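球衣的折叠与收纳

球衣折叠，指把篮球、足球一类运动上衣折成规整的形状，方便放进抽屉、背包或者展示架。听上去跟叠T恤没什么两样，我刚开始写这个条目的时候也这么想，结果越写越长，写到现在还没完全写痛快。下面的内容一部分是大家通行的做法，一部分是我自己在家里折腾出来的，我会尽量说清楚哪句是哪句。

名称和范围

中文里“球衣”“球服”“队服”常常混着用。严格一点的话，“球服”是上衣加短裤一整套，“球衣”只说上衣。我在这里只讲上衣，而且主要讲篮球背心，因为我柜子里几乎全是这个。足球衫有袖子，折法更接近普通短袖；冰球衫又宽又厚，我只摸过一次，不敢乱讲。

“折叠”和“卷”也要分开。卷是从下摆往领口滚成一个筒，适合塞行李箱；折叠是得到一块平的、有边有角的东西，适合摞起来。两种方法的支持者在网上吵得挺凶，我两边都站过，目前是在家折叠，出门卷着走。

为什么球衣比T恤难叠

先说料子。常见的球衣用聚酯纤维，滑，回弹好，这在场上是优点，到了叠衣服的时候就变成麻烦：你刚把左边折过来，右边已经自己溜开了。棉T恤会乖乖待在原处，球衣不会。

再说形状。背心没有袖子，袖窿又开得大，肩带那一小条布没什么支撑，一提起来就往里翻。新手最容易在这里卡住，翻过来翻过去，最后连正反面都搞不清。

还有印字。胸前的队名和号码如果是热压的，那一块会比周围硬，折痕落在上面容易留印子，时间久了还可能起皮；如果是刺绣或者多层缝制的，那一块又厚又重，折出来的方块总是一头高一头低。

摊平之前：找方向 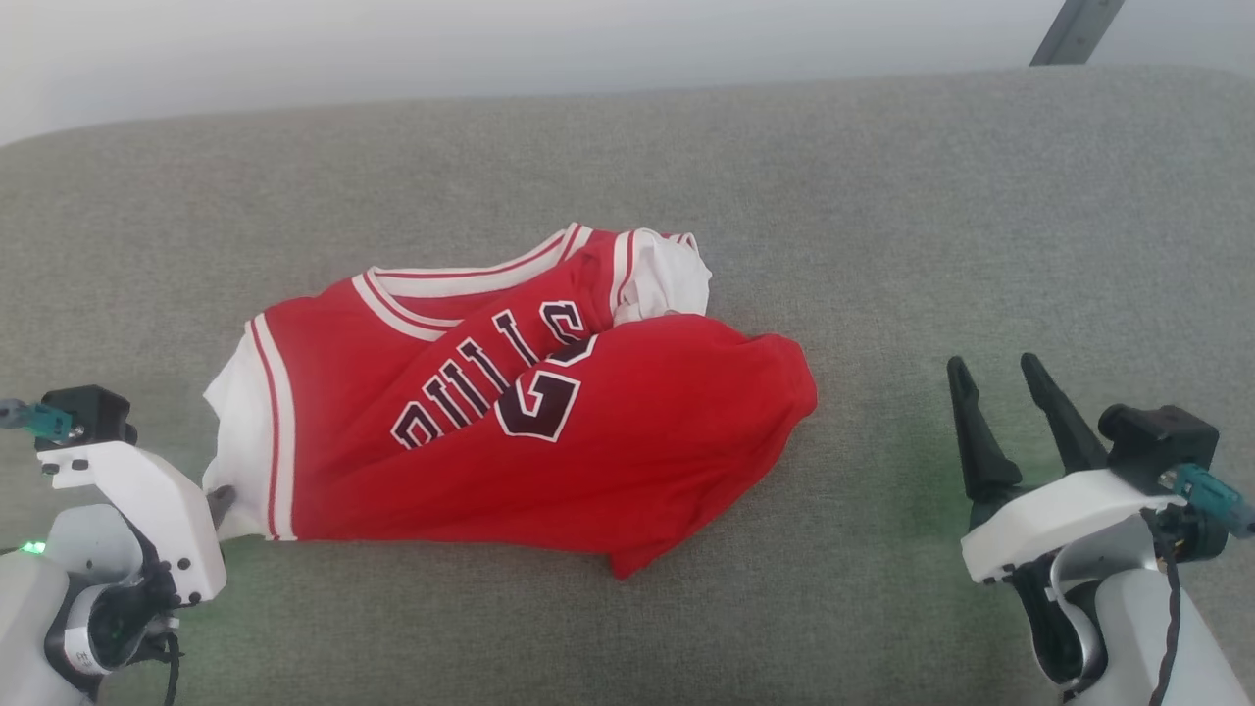
把一件揉成一团的球衣理顺，第一步是找方向，这一步我以前总是跳过，直接拎起来抖，抖完照样是歪的。找方向靠的是几个固定的标记：领口、字、侧边的条纹。比如一件红色的公牛队球衣堆在灰色的布面上，BULLS几个字母倒着，旁边的号码被褶子挡住一部分，看着像倒过来的23，那你就知道领口朝着对面，下摆朝着自己，该绕到另一头去，或者把整团转半圈。领口那一圈红白相间的滚边也很好认，弯弯的一道，在一堆红布里特别显眼。侧面的白条则能告诉你哪里是袖窿、哪里是侧缝，捏住它顺着往下捋，半边身子就出来了。我现在习惯先用眼睛找这三样，找齐了再动手，快很多！

顺带一提，没有字的纯色训练背心反而最难找方向。前后领口的高低差是唯一的线索，前领低，后领高，再不行就翻洗标，多数缝在里侧的侧缝或者后领。

台面的选择

很多教程默认你有一张大床。床当然可以，就是太软，手掌往下一压，布跟着陷下去，折线永远压不直。我比较喜欢桌面或者凳面那种硬一点、上面又包着一层织物的台子，粗一点的织纹能把滑溜溜的聚酯“咬”住，叠的时候不乱跑。光面的玻璃桌最糟糕，我试过，球衣简直像在溜冰。

我自己用的是Ulitz出的一块包布垫板，边长80厘米，放一件成人背心绰绰有余，大码的下摆会探出去一点点，不碍事。朋友家用的是Starkum的长凳，宽度差一截，叠的时候得横着来，也能凑合。买不买专门的垫板我觉得无所谓，家里有旧毛毯的话，铺一层在餐桌上效果差不多。

颜色上也有一点讲究，这条纯属个人意见：台面最好素一些，灰的、米的都行。花桌布上面放一件花球衣，眼睛真的会累，尤其是找袖窿边缘的时候。

基本折法

最常见的是四步折法，各地叫法不一样，我就按自己的习惯写。

第一步，背面朝上摊平，用手掌从中间往两边抹，把里面的空气和褶子赶出去。肩带要拉直，左右对齐。

第二步，左右各往中间折一道，宽度取整件的四分之一左右。背心没有袖子要处理，这里比T恤省事，终于有一次是它省事了。

第三步，下摆往上折到胸口。如果下摆有开衩，先把两片对齐，不然折出来会露一个小尾巴。

第四步，再对折一次，翻过来，队名或者号码刚好在最上面。能不能“刚好”要看衣服的长度，我一般得返工一次。

喜欢把号码露出来的，可以在第三步少折一点。喜欢把队名露出来的，就从领口那头留出一掌宽。衣柜里摞着一排，字都朝外，找起来舒服得不得了。

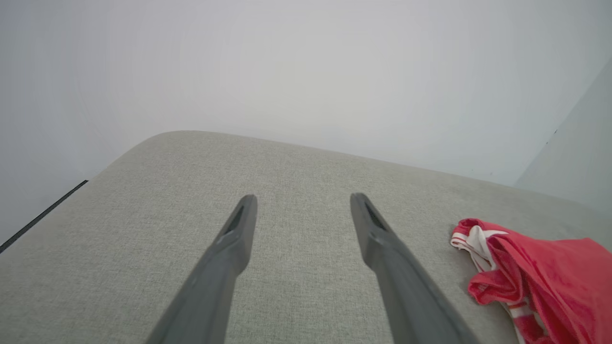 折完之后别急着收，先在台面上放一会儿，用手背轻轻压一压。聚酯料子弹性大，刚折好的时候总是鼓鼓的，压一压会服帖一些。有人拿书压，我也干过，书太重会把印字压出痕，后来就改成只用手。熨斗我是不碰的，热压字遇到高温可能粘住，真的要熨就翻到里面，垫一块布，温度调到最低，还要先看洗标上让不让熨。

折叠板

市面上有一种塑料折叠板，几片板子用铰链连着，衣服放上去，左翻一下，右翻一下，下面再翻一下，出来就是方块。Sisay有一款卖75块钱，我买过，叠T恤很灵，叠球衣就一般，布面太滑，翻的那一下肩带会飞出去。后来我在板子上缠了几圈防滑网，情况好了不少，样子嘛，有点丑。

用硬纸板自己剪一块也完全可以。宽度比你想要的成品窄一点点，放在背中间当芯，两边折过来之后再抽掉。这个办法是从服装店那里学来的，店里的衬衫之所以每件一样宽，多半就是靠它。

存放

抽屉里竖着放，比平着摞好找，这个结论在收纳圈里算是老生常谈了。球衣滑，竖着放容易倒，可以加隔板，我用的是Drendent的布隔盒，一格放4件，塞得不松不紧，拿走一件其余的也不会塌。

挂起来也是一种选择，就是要注意衣架。肩带窄，细铁丝衣架会在上面顶出两个小包，宽肩的木衣架又太宽，从袖窿里戳出来。我见过有人用裤架夹下摆倒着挂，效果意外地好，只是夹子处要垫一小片布。

收藏级的球衣另当别论。带签名的、限量的，一般建议平放，中间夹无酸纸，避光，少折。那种一件过1,000块的，我劝你不要照着本条目第四步那样翻来翻去，老老实实买个展示框。

常见问题

叠好的球衣一拿就散：多半是第二步两边折得太宽，在中间叠住了，厚度不匀。两边折过来之后中间应该刚刚碰到，或者留一条缝。

印字粘在一起：折的时候让字面朝外，或者在字与字之间夹一张薄纸。夏天特别要当心，柜子里又闷又热。

网眼布勾丝：指甲、戒指、魔术贴都是凶手。叠之前先把手上的东西摘了，带魔术贴的护具千万别跟球衣丢在一个筐里，我有一件白的就是这么毁掉的，心疼到今天。

汗味：这个叠得再好也救不了，请先洗。

参见：T恤折叠、行李打包、运动服洗涤、衣物收纳盒

本条目最后修订于2024年9月12日，卷法一节还没有写，等我把手头那几件卷完再补。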